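Feb 23, 2019

Finished the decluttering book last night, all 176 pages of it, and I'm no more convinced than I was at the start. The claim is that if every object in the house has a "home" you will get back 11 hours a month. Eleven hours of what? I don't spend 11 hours a month looking for things. I spend perhaps ten minutes looking for the scissors and the rest of the time not needing them.

Still, I did the first exercise, as I'd paid for the thing. You empty one drawer, only one, and put back what you would buy again tomorrow. I picked the one in the hall. Out came old keys, a tape measure, four dead pens, the warranty for a kettle I no longer own and a letter from Matheson about the boiler that I was sure I'd answered. I hadn't. So that's one point to the book, grudgingly.

I would not buy any of it again tomorrow. By the book's logic the drawer should now be empty, and then where do the keys go?

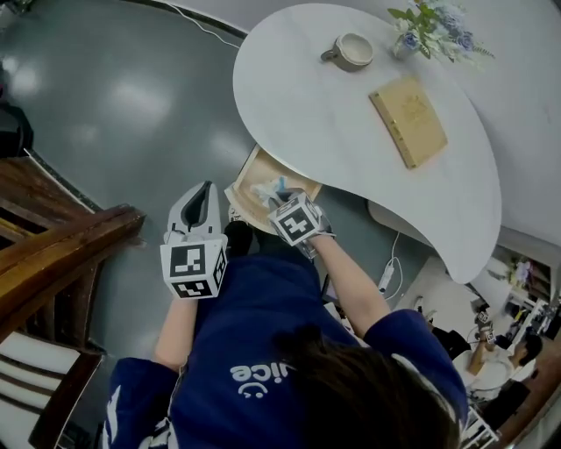

*One open drawer, one small crumpled thing in it.*

The chapter on storage is where I really lost patience. After telling you for 85 pages to own less, it sends you off to buy boxes. Ondeck do a set of drawer dividers, and I looked them up — nearly 400 for enough to do a kitchen and a bedroom. I could fit the same drawers with cut-down cereal packets and nobody who visits would ever open one to check.

I don't trust the before and after stories either. They all stop on the day of the tidy. I'd like to hear from the same people in a year, when the post has been piling up and somebody has had flu.

The hall drawer is full again, by the way. I put back the keys, the tape measure and, after some thought, one of the pens, which might only be cold. The boiler letter is on the kitchen table where I can't miss it. I'll ring them in the morning.

Might try the cupboard under the stairs before the end of February. Might not. Lent the book to next door and told them to take their time.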